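Vimow Workshop Notes, Handout 5: Hand-held grippers at a desk
6/4/19 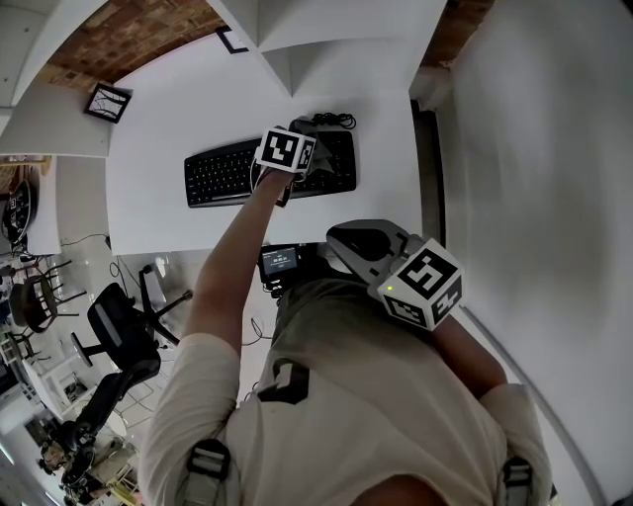

One reader of the May handout wrote in to ask whether the marker cubes could be printed on plain paper and taped on. They can, but paper curls at the corners and the tracking starts to jump. Use card, glued flat on all faces.

Task for this session: wiping a keyboard with a cloth held in the gripper. Keep the keyboard unplugged.

Before you start
Check the jaw screws on both grippers. The Trondell jaws work loose after nearly 50 runs.
Strap in firmly - the cube must not rock when you turn your wrist.
Run the cord along your arm and leave slack at the elbow.

Recording
Do 13 runs each. Start every run with both cubes facing up. Move slowly over the keys and lift at the end of each row. If the cloth drops, stop and mark the run as failed.

Save files to the Aaltonen folder. Our set stands at 271 runs, failed ones included.

Next handout: rebuilding the Wusier jaw with a softer pad.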